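Cliltier Stacking Bin, Gray
Home / Storage / Bins and Totes / Cliltier

Item: Cliltier 341
Sold by: Flada Supply
Price: $20.00 each
In stock: 200

The Cliltier is an open-top storage bin for stockrooms, workshops, recycling rooms and anywhere else that loose goods pile up. It has sloping side walls, a flat bottom and a rolled rim that you can grip from any side. Empty bins nest inside each other. Full bins stack when the Vasent cross bars are fitted, and the bars are sold separately.

We have carried this bin longer than any other in the catalog. Our count of Cliltier bins shipped stood at 3,635 on 2 Jun 2026. Most go to repeat buyers adding to a set they already have, so the outside size has stayed the same and new bins nest with old ones.

What comes with it
One bin
One clip-on label holder
Four rubber feet, not fitted

Material and color
Molded polyethylene, gray all the way through. Light scratches can be left alone. Deep cuts should be trimmed flush with a sharp knife so that they don't snag gloves or bags. A dark blue version is planned for August.

Drain holes
Bins ship with a solid bottom. We can drill drain holes before shipping at no charge — choose "drilled" at checkout. Drilled bins are made to order and can't be returned unless they arrive damaged.

Cleaning
Rinse with warm water and dish soap. A nylon brush is fine for corners. Skip steel wool and scouring powder, which dull the surface and make the next cleaning harder. Let the bin dry upside down before nesting it, or the stack will stick together.

Fits with
Charpentier wheeled base (one bin per base)
Vasent cross bars, pair
Cliltier snap lid, gray only

The older Charpentier base with the square corner posts does not fit. If you aren't sure which one you own, look at the corners — the current base has rounded posts.

Customer comment
"We use these for returns at the bottle counter. They get dragged across concrete all day and the rims have held up. The label holders are a bit loose, so we tape ours on." — Joni Miettinen
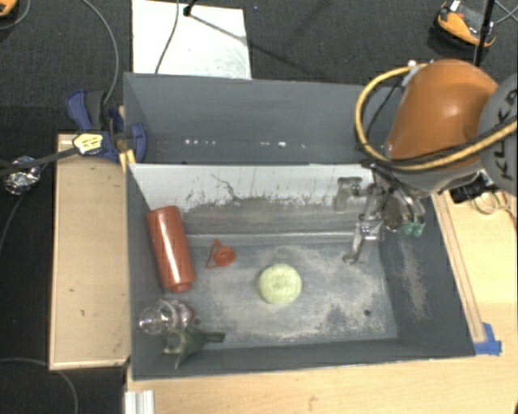 Can I use the bin outdoors all year?
Under a roof or an overhang it will be fine in any season. In full sun the gray fades over time, and the plastic stiffens in hard frost, so avoid dropping a loaded bin in very cold weather.

Shipping and returns
Orders placed before noon leave the same day. Bins ship nested, with cardboard between them. Unused, undrilled bins can be returned for a refund of the purchase price. Return shipping is paid by the buyer unless we sent the wrong item.

Replacement label holders and feet are listed under Parts.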